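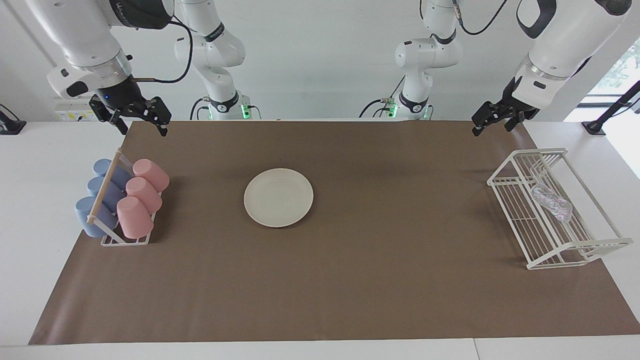
Figure 3. White wire rack with blue and pink plastic cups.

4.2 Sorting by colour

Asked how cups ought to be stored, most of our 12 households said 'upside down' with great firmness. Their cupboards told another story. The arrangement in Figure 3, blue cups in one row and pink in the other, all on their sides, breaks that rule and still looks tidy – a result we had not planned for. We coded it as 'ordered by colour', a category added in June after the Granow pilot, where two coders had argued at some length over a shelf of mugs.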